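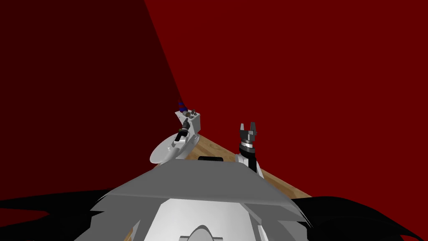 Wall Colour and Desk Lighting in a Small Study Room
Final project report, Building Services module
Submitted in September

1. Background

Strong wall colours have come back into use in study rooms and small offices. The Chauvin building, where this project was carried out, had two of its study rooms painted deep red two years ago. Students who use them describe them as comfortable but dim. The lamps are the same model and age as those in the white rooms on the floor above, so the difference has to come from the room surfaces.

Light reaches a desk by two routes. Part of it comes straight from the lamp and the rest arrives after one or more reflections from the walls, ceiling and floor. In a large room with closely spaced lamps the direct part dominates and wall colour has little effect on the desk. In a small room the walls are near the lamp and near the desk, and the reflected part cannot be ignored.

The aim was to measure how much light is lost at desk height when white walls are replaced by red ones, and to see whether a brighter red recovers a useful amount of it.

2. Method

One unoccupied room was used for all tests. It has a single window, which was covered with black card and tape, and one Nater ceiling lamp fitted centrally. The lamp was switched on thirty minutes before each set of readings to let the output settle. The ceiling stayed white and the floor covering was not changed.

Painting the room three times was not practical. Lining paper was painted with Colurico matt emulsion and hung from battens fixed below the ceiling line. Three finishes were tried: white, a dark maroon and a brighter crimson. Each covered all four walls, including the back of the door.

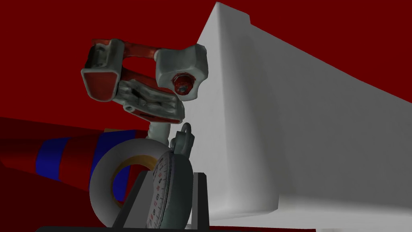 Readings were taken with a hand-held light meter at two points, both at desk height. Point A was at the centre of the desk, slightly off the lamp axis. Point B was in the corner furthest from the lamp, where a second chair normally stands. Five readings were taken at each point and averaged. The person holding the meter wore a black coat for every set, as an early trial showed that a pale shirt raised the result.

3. Results

Point A, average reading in lux:
White: 248
Crimson: 189
Maroon: 183

With maroon walls the desk received 26 per cent less light than with white. With crimson the loss was 24 per cent. The gap between the two reds was six lux, although they look clearly different to the eye. The spread within each set of five was three lux or less.

At point B only the maroon set is reported, at 87 lux. The white and crimson sets for this point were spoiled when the meter was left on the wrong range -- this was noticed after the paper had been taken down.

4. Discussion

The small gap between the reds was not expected. One explanation is that the meter is weighted towards green light, as the eye is, and both paints absorb most of the green. A colour can look more vivid without returning much more light overall. We did not have an instrument that could test this directly.

Hanging paper does not lie as flat as plaster. Some light was probably lost in the gaps at the corners, but the gaps were the same width in all three sets and should not change the ranking.

Comfort was left out of the project. A short questionnaire was set up on the Trustisness survey site, but it drew four replies and has not been used.

5. Recommendations

Where red walls are to be kept, a desk lamp at each seat would cost less than repainting. If a room is repainted, the wall behind the desk should be done first in a pale colour and the readings repeated before the others are touched. Switching from one red to another is not worth the cost on lighting grounds.

Further work should repeat point B for all three finishes and add a pale grey.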